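Buying a 1976 Duda wagon sight unseen, am I mad?

Posted in Classic and Vintage, February 25, 2020

Hi all, first post so be gentle. I've been hunting for a Duda wagon for ages (my dad had one, brown, smelled like wet dog and I loved it) and a 1976 one has popped up at a dealer in Suvudville. Original colour, original motor, four-speed manual, and the ad says it's had a respray on the bonnet and one guard only. The trouble is I'm a very long drive away and the dealer wants a deposit to hold it. They've sent me plenty of photos of the paint and the interior but none of the underneath, and when I asked they said the hoist was busy. They also say the numbers match, but the engine number on the rego papers has a digit I can't read.

Do I pay the deposit, drive up, or walk away? And what should I be looking at on these if I do go? I've read that the rear spring hangers rust but I've never actually seen one that's gone. Cheers in advance!

wattlegrovewagons

Don't hand over a cent until somebody's been under it. I've owned two of these and the second one looked gorgeous from the kerb and was held together with bog and carpet glue. Spring hangers, yes, but pull the spare wheel out as well and poke around in the well, then have a look at the bottom corners of the tailgate where the seal holds water. If you can push a screwdriver through any of it, go home.
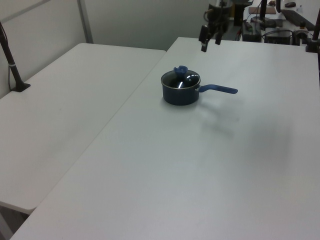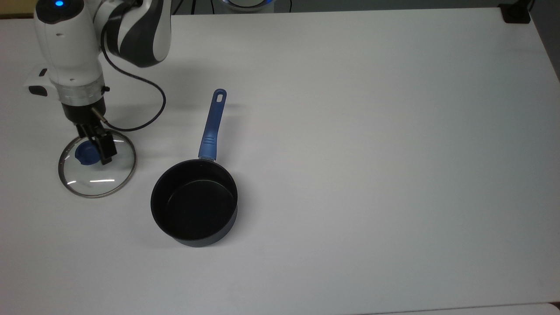
Blue-handled saucepan and its glass lid, both photos.

On the deposit, ask for it in writing that it's refundable subject to inspection. A decent dealer won't blink. When I bought my first one I paid 353 dollars to hold it and got the lot back when the compression test came up rubbish on cylinder three. Took them a fortnight, mind you, and I had to ring twice.

There are a few mobile inspectors who'll do country yards. I used one for a Zarine coupe I was keen on and he sent me a whole page on the gearbox crunch alone (I bought it anyway, I'm a slow learner). Ask for photos of the engine stamp too, with the grime wiped off it. On the 1191 cc motor it's on a flat pad below the distributor and it's easy to misread a 3 as an 8.

Oh, and get a cold start video! Bonnet up, choke out, no cuts. If it's already warm when you turn up, go and have a long lunch and come back.

secondgearsynchro

just buy it they're only going up. mine cost nothing and now people leave notes on the windscreen at the shops

tyrekicker_lou

Slightly different view from me. I'd drive up. You'll learn more in ten minutes behind the wheel than from anybody's report, and you'll know straight away if it's the car you remember. Take a magnet, a torch and a mate who doesn't like old cars.

Budget for tyres whatever the tread looks like, check the date codes, and assume the brake hoses are as old as the car. Mine came to about 1000 dollars for hoses, wheel cylinders and a set of tyres, and I did the labour myself in the carport. Door rubbers are the painful part. Prudus used to make a decent repro set but they were out of stock all through September and I ended up trimming down a set meant for the sedan. They whistle a bit over 80.

If the papers don't match the stamp, sort that out with the transport office before you pay, not after.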